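Grip Confirmation for Paper Goods on a Two-Arm Cell: Does It Do What We Claimed?

Project report, spring term
Uthai Sombatkul
May 2026

Summary

In January I proposed to write a small software layer, called Tutwood, that would decide whether a two-arm cell really has hold of a piece of folded card or an envelope before the motion planner is allowed to lift. The proposal said this would make paper handling "reliable." I would like to take that word back. Tutwood is useful in some cases and misleading in others, and the numbers that make it look good are partly a result of how I collected the data. This report explains what was built, what was measured, and which of my own claims I no longer believe.

1. Background

Paper is a bad fit for the usual way of checking a grasp. With a block or a bottle, you close the fingers, read the finger position, and if the fingers stopped before they were fully closed then something is between them. A sheet of card is so thin that the fingers stop in almost the same place whether they caught it or not. Motor current helps a little, but it goes up when the fingers press on each other too.

The Nendier project, which ran on the same cell last year, got around this by not checking at all. It closed, lifted, and looked at the table afterward to see if the item was gone. This works if you don't mind finding out late. My argument in the proposal was that finding out late is expensive with two arms, because the second arm has often started its own move by then and both have to be backed out.

I still think that argument is correct. I am less sure that it was worth a semester, and section 5 says why.

2. What Tutwood does

Tutwood sits between the perception code and the planner. It has three parts.

The first part is a contact estimate from the gripper. It uses finger position and motor current over a short window after closing. Taken alone, it is close to useless on single sheets and somewhat better on envelopes and folded cards, where there are two or more layers.

The second part is a classifier that looks at the wrist camera and gives one of three labels: held, not held, or unsure. It is a small network, trained on 3831 wrist images that I labeled by hand. I labeled all of them myself, so there is no second opinion on the hard ones. When I went back and relabeled a part of the set without looking at my first answers, I disagreed with myself mostly on pictures where the gripper hides the place where it meets the paper. Those are exactly the pictures where a good answer matters.

The third part is a rule that combines the other two. I tried a learned version of this and dropped it. It scored a bit higher on the test set and I could not explain any of its mistakes. The rule I kept can be read in one minute: if the camera says held and contact does not disagree, go; if the camera says not held, stop; if it says unsure, take another look after a small wrist turn, and if it is still unsure, stop.

The planner itself is Ashour, which the lab already had. I changed two things in it. It now waits for an answer from Tutwood before the lift segment, and the two arms share one lock for the space over the middle of the table. The lock is crude. Only one arm may plan into that space at a time unless the task is marked as a handover, and in a handover both arms move at reduced speed. A smarter method would reason about the real shapes of the arms. I did not have time, and to be fair the crude version never let the arms touch during my trials.

3. Test setup

The test items were white and cream envelopes and folded cards, some with gold printing. I picked stationery because it was cheap and flat and because shiny printing is known to upset image classifiers. Looking back, I should have included plain office paper and something glossy all over. Every result below is about stationery and should not be read as being about "paper goods," even though the title of this report says so. The title was fixed at the proposal stage.

I ran two conditions. In the baseline, the planner lifted without asking. In the other, it asked Tutwood first. Each condition had 43 attempts, in mixed order, with the items placed by hand. I tried to place them in the same way each time, but I knew which condition was coming next, and I can't rule out that I was kinder to my own software. A shuffled list read out by another person would have fixed this for the price of an afternoon.

4. Results

In the baseline, 22 of the 43 attempts ended with the item held after the lift. With Tutwood the number of items held at the end was higher, but this is the figure I trust least. Tutwood is allowed to stop and try again, and the baseline is not. Of course a system that gets a second try does better. A fair baseline would also retry, perhaps blindly, and I did not build one. Until somebody does, I can't say how much of the gain comes from knowing the grip is bad and how much comes from simply trying twice.

The more honest measure is how often Tutwood was wrong when it said held. That happened in 8 attempts. I went through the logs for each and they fall into two groups.

The larger group is edge grips. The fingers have a corner or a thin sliver of card, the wrist image is full of card, and the classifier says held because there is so much card to see. I believe it has learned "a lot of pale area near the fingers" and very little about pinching. I tested this in a rough way by laying a card flat under an open gripper, close to the camera. It said held. That one test did more damage to my confidence than all the rest of the table.

The smaller group is layers. On a folded card the fingers can take one layer and leave the other to swing open during the lift. Tutwood has no label for this. Whether it should count as held depends on what you want to do next, and my labels treated it as held without my ever really deciding that.

Gold printing, which I had expected to be the main problem, did not show up as a clear cause in either group. I would not conclude that it is harmless. There were too few printed items in positions where the printing was near the fingers. 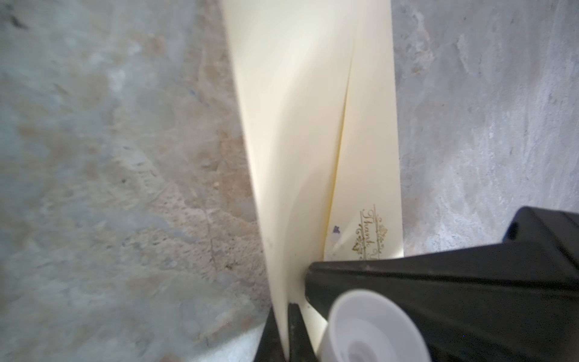
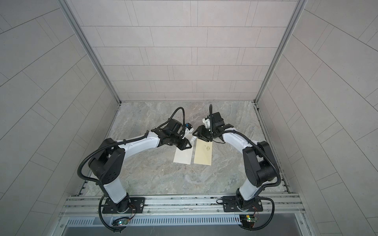
Folded card in the gripper, from the wrist camera (first picture); both arms over two envelopes in the cell (second picture).

5. Discussion

The lock over the middle of the table turned out to matter more than the classifier. Before I added it, many runs were lost to planning failures that had nothing to do with grip: each arm would find its path blocked by the other and give up. After I added it those failures mostly went away — in both conditions. It took two evenings to write. The classifier took most of the term. If I were advising another student I would say to fix the boring coordination problem first and then see whether there is still a perception problem left.

There is also a question of whether the wrist camera is the right place to look from. It is close, which is good for detail, but the fingers cover the contact point in many poses. The fixed view sees the whole cell and both arms, but paper is small in it and lies partly behind the grippers when they are low. Using both views is the obvious idea. I left it out because the two image streams were not properly time-matched in our logging tool, Didbridge, and a pair of views from different moments can be worse than one view alone. I reported the timing problem and worked around it by using one stream. That is a workaround and should be counted as one.

My advisor asked whether the "unsure" label earns its place. I think it does, though my evidence is thin. Most of the second looks after a wrist turn gave a clear answer, but I never checked how often that clear answer was right compared with the first guess. The log has what is needed to find out. I ran out of time before the report was due.

6. What should be done next

Build the retrying baseline. Without it the main result can't be judged.

Relabel the wrist images with a separate label for edge grips and another for single-layer grips on folded items, and get a second person to label the same set.

Add negatives where card is close to the camera and not gripped. There were almost none in my training set, since nearly every image was saved just after the fingers closed.

Fix the timestamps in Didbridge before anybody attempts a two-view version.

The code is in the lab repository under the Tutwood folder. The planner changes are on a separate branch so that the shared lock can be merged without the rest, and I would suggest merging only that for now.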